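# A Morning at Skultik, Among the Dirty Dishes

The first thing you notice at Skultik is how much of it looks like somebody's home. I had expected a lab with painted floor lines and safety glass, and instead Sumathi Shenoy met me at the door, took my coat and walked me straight into a kitchen (a real one, with supper dishes in it!).

The company opens its doors to visitors twice a year, and this winter's open day fell on Feb 3, 2026. I went because I'd heard you could try the work yourself. You can, and I did, and my forearm knew it by lunchtime.

The idea is easy to get once you're holding it. Skultik wants its robots to tidy a table the way people do, so people do the tidying first, with a gripper in one hand and a camera riding along on top of it. Every reach and squeeze goes into the collection, which the team calls Garkach. When I visited it held 3497 recordings, and Lieven Coppens, who runs the sessions, told me that 472 of them are wrappers alone.

"Wrappers are the best teachers we have," he said, and he was grinning. "A box stays a box. A wrapper is a new shape every time you let go of it."

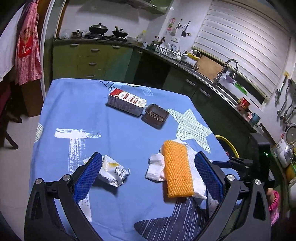 My own first try was at a sponge. I came in too fast, pinched air, backed off and tried again. Herman Rondonuwu, standing at my elbow, suggested I stop thinking about my fingers and think about the pads on the gripper. It's good advice. By the third go I was slowing down before contact, and I could feel the moment when a soft thing stops giving and starts to lift. What a strange little thrill that is!

Paper towels are harder. They slide, they fold, they bring their neighbors along. Sunita Goel, who sorts the recordings, likes it when visitors fumble, and she keeps a good many of the fumbles. A robot that has only ever seen clean grabs, she says, has no idea what to do after a bad one.

After coffee we crossed the hall to see Bukura, the arm that learns from all this. It cleared two crumpled napkins from a tray, then spent almost 3 minutes on a candy bag, nudging it, missing, turning its wrist and coming back from the other side. The room got very quiet. When the bag finally went up, a boy in the front row clapped so hard he dropped his juice.

Bukura didn't clean up the juice. Lieven says spills are on the list for September, and I've already asked Sumathi to save me a place.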